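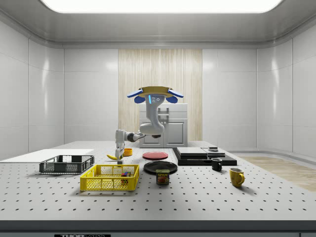 Ticket: label printer drops jobs, Cevov front office

Status: open, waiting on Vivora
Printer stops after 3 labels, queue says "printing" forever. Restart clears it til the next batch. Driver reinstalled, no change. Swapped the USB cable, same.
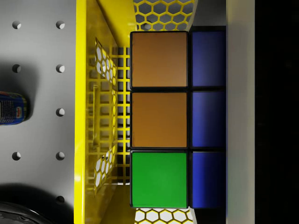 Moved it to the network port and got 50 out before it hung, so probly not the cable. Spooler log full of timeouts, limit was set to 195. Raised to 300. Still hangs.

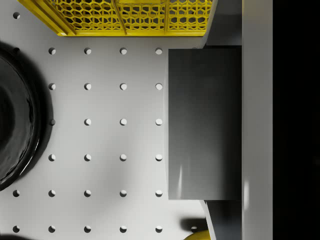

Next steps

Roll back firmware
Test from the Zalergate laptop
Ask Vivora for a loaner if rollback fails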